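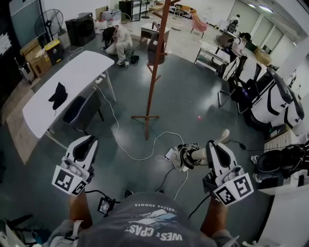
Endless summer on the T-shirt, at least.

Sleep, or whatever it is you're doing at 3 a.m.

Merike Kairys has run the Tuesday insomnia group at the Plornach Community Health Centre long enough to recognise the look. It belongs to people who have bought the pillow, the tea and the second pillow, and who now lie awake doing the arithmetic on all three.

Her program takes 4 weeks and contains no tea. You keep a sleep diary, you get up at the same time every day (Sundays included, sorry), and if you're wide awake in bed you go and sit somewhere dull until you feel sleepy. Most people hate week two. Merike tells them so at the start, and they seem to find it comforting until week two arrives.

The group isn't for everyone. If you snore heavily, wake up gasping or nod off at the wheel, see your doctor first. The same goes for anyone with epilepsy or bipolar disorder, as cutting back time in bed can make things worse. And please don't stop sleeping tablets on your own because a newsletter sounded sensible.

The next group starts in August, in the Wongsuwan Room, where the chairs will keep anybody awake. Leave your name with Solveig Isaksson at the front desk. She'd prefer you didn't email at 3 a.m., but she understands.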